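Roof rack crossbar torque: revised figures for the Provulo bar

May 22, 2024

Members running the Provulo crossbar on Verncombe canopies should note a change to the fitting procedure. The instruction sheet packed with bars sold before March gives one torque value for all four feet. The revised sheet separates the front and rear pairs, as the rear feet on the long canopy sit over a thinner section of the roof channel and will pull the captive nut if tightened to the front value.

Both sheets carry the same part number. The revised one has a line under the title reading "Issue 2". If yours has no issue line, get the current sheet from Graren before refitting.

Procedure, in short: clean the channel, seat the rubber pad with the lip facing outboard, run both bolts down by hand, then bring the pair up evenly in 2 passes. Finish at 9 Nm on the front feet. Rear feet are to be set to the lower value on the Issue 2 sheet, which differs by canopy length. Do not use thread locker; the nuts have a nylon insert. Recheck after the first day on corrugated road and again at the next service.

The spread between front and rear bar centres on the short canopy is 695 mm. Measure centre to centre along the channel, not along the roof skin, which is crowned. A bar set too far back will foul the tailgate strut bracket when the gate is fully raised.

Keith Rowbotham has fitted the Ardeleanu adaptor plates to his own ute in place of the standard feet. They spread the clamping load over a longer length of channel and clear the gutter seal. The plates add height, so check garage clearance. They are not covered by the Issue 2 figures and the maker's own sheet applies.

Load rating for the bars is unchanged. The figure on the sheet includes the mass of any tray, awning or rooftop tent, and is reduced for unsealed roads.
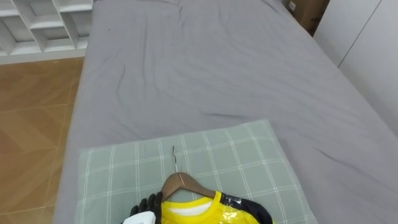 Shirt on its hanger, laid over a green plaid cloth.

Torque wrenches in the club tool library have been back from calibration since March. Book through the usual form and return them wound down to the lowest setting.

Comments

dropside_dave: Does the lower rear value apply to the short canopy as well? Mine has no issue line.

K. Rowbotham: Yes, but it is a different number. Get the new sheet.

Marg T: Found one rear nut already spinning in the channel. Can it be replaced without taking the lining out?

tray_and_error: Marg, slide it out the back end. Remove the end cap first, 2 screws.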